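**Table thread, as promised to the four of you who asked 🧵**

I have a big white table. I've wanted one since my first share house and I'm going to go on about it for a while, so mute me if you need to.

---

It's from Drorkivano, the second-hand office place out past the servo in Burnton. I went in for a filing cabinet. Didn't even look at the filing cabinets, sorry filing cabinets.

---

It was on its side behind a stack of those grey partition panels, with a bit of masking tape on it saying RA and nothing else. The bloke at the counter reckons Ra is the name of the range. I've searched and found a lot about the sun god and nothing about desks, so if you know the range, please yell.

---

$200 with the legs. I did that thing where you walk around the shop pretending to think about it, then walk back quickly in case someone else has seen it (there was one other person in the shop and she was buying a lamp).

---

The top is 2000 mm long. I measured it there with the shop's tape, then rang home and got Si-woo Ji to measure the wall under the window. Then I made Si-woo measure it again, because the first time the answer was "yeah, heaps".

---

Stairs. We have 27 of them and a landing with a corner in it. If you're moving a long flat thing around a corner like that, take the legs off first, stand it on its long edge, and send the person with the better temper up the top. We did it in that order eventually!

---

Wrapped it in two doonas and a picnic rug for the trip. The picnic rug was a mistake, it was full of dry grass from last December and I was picking bits off the underside for half an hour.

---

OK, the surface. I need to talk about the surface.

It's matte. I'd only ever had shiny white tables, and with a shiny white table you spend every morning looking at a reflection of your own window. With this one the light just lands on it and goes soft. I keep putting things on it to see what they look like.

---

It also isn't one white. At breakfast it's creamy, on an overcast arvo it goes a sort of bluish grey, and under the kitchen lamp it's practically apricot. I held up a piece of printer paper next to it and learned that printer paper is very blue. Never noticed before in my life.

---

Cleaning, for those who asked. It came with a fair bit of office on it: tape gum, a coffee ring, what I think was highlighter.

What I did:

- warm water and a drop of dish soap first, soft cloth, whole top
- a plastic scraper (old library card) on the tape gum, held nearly flat
- eucalyptus oil on a rag for what was left, a tiny bit at a time, then soap again
- dried it with an old flannelette pillowcase

---

The coffee ring went with plain soap and a bit of patience. The highlighter took bicarb made into a paste. I tried the paste on the underside first and then did one small patch and had a look at it in raking light, which is a fancy way of saying I crouched down with my phone torch.

---

Please don't go near a matte top with a melamine sponge unless you've tested it! They're a very fine abrasive and they can polish a matte finish into a shiny patch. I did this to a bathroom cupboard at my last place in Fidthorpe and could see that patch from the hallway for two years.

---

A few people have asked what it's made of. I don't know. It's heavy, it's smooth, and it doesn't sound hollow when you knock on it. Si-woo knocked on it as well and nodded like a doctor, so that's all the lab results we've got.

---

The legs had a stamp on the inside, 1323, all four of them. Part number? Batch? I've written it on the tape next to the RA and stuck the tape back on underneath, for whoever has this table after me.

---

Levelling! The floor on the window side drops a bit, as floors in this house do. One of the feet had lost its adjuster, so there's a folded bit of bike tube under there for now. I put a marble in the middle and it stayed put. I was so happy about the marble – way happier than the situation called for.

---

Then came the big question of what goes on it. The plan was: everything. Sewing at one end, laptop at the other, dinner in between. That lasted three days, and by the third the pins had made it to the dinner end and we had a talk.

---

New rule, and I love it. Stuff can be on the table while you're doing something with it. When you're done it goes on the shelf, or in the tub under the window, or it goes back to whatever room it wandered out of. The fruit bowl tried to get an exemption and was refused.

---

I thought this would make me feel like I was living in a dentist's. It's been the opposite! You come in with fabric or a bag of peas to shell or a box of photos to sort and the whole thing is just there waiting, you can spread out to the elbows. I cut out a full pair of trousers without once crawling on the floor. My knees send their regards.

---

Also, colours. Put something plain down on a matte white top and suddenly it has a colour and a shadow and edges. Brown eggs. A ball of string. Anything tan is especially good, it goes all peachy on the side facing the light, and I have become a person who says things like that out loud.

---

Took me ages to work out why I liked looking at it so much, and I reckon it's the shadows. On my old dark timber table there were no shadows, or there were and you couldn't see them. Light top, soft light, and every object gets its own pale grey smudge to sit in.

---

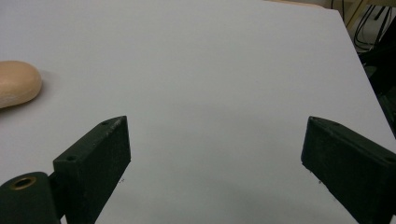

*Matte white and a peachy tan lump at the far left, with its faint little shadow. Look how gently the white goes darker towards the bottom!*

---

Replying to a few of you in one go.

Yes, it shows crumbs. It shows every crumb. I've come around to this, as on the old table the crumbs were there too and I was just leaning on them. There's a little bench brush on a hook now and it takes ten seconds.

---

Yes, it marks. Denim rubs off on it a bit if you lean there all day in new jeans, soap shifts it. Turmeric I'm not going to risk, so curry nights get the oilcloth. Beetroot same. Anything hot goes on a trivet, I'm not finding out.

---

For sewing people: I cut on a mat, always, even for one little snip. A blade line in a white top fills up with grey and then you've got a pencil mark for life. Tracing wheel, same deal. Chalk's fine and wipes straight off.

---

For the one person who asked if it's cold on the arms – yes, first thing in the morning, a bit. Long sleeves. I've seen felt desk pads suggested, but then I'd be covering up the very thing I carried up the stairs.

---

Still to do: a proper adjuster foot for the window corner, and something for the raw bit on the underside where the old cable tray was screwed on. It catches on jumpers. I was thinking a dab of filler and then beeswax over it, happy to be told otherwise by anyone who does this for a living.

---

And a lamp. The ceiling light's behind me when I sit down so I'm always working in my own shadow, which on this table is extremely visible. If you have a clamp lamp you love with an arm that doesn't slowly bow down over the evening, tell me its name. The edge is a straightforward one to clamp onto, I've checked.

---

Drorkivano had another top out the back when I left, shorter, same white, no legs that I could see. If you're near Burnton and you've been after a sewing table, ring them first and ask for the ones behind the partitions. And measure your stairs!

---

Saturday, August 15, 2026, small update: rang about the adjuster. They've got a jar of odd feet under the counter and I'm welcome to come and try them. Taking the bike tube foot in a sandwich bag so we can match the thread. Si-woo wants to come too and look at the filing cabinets.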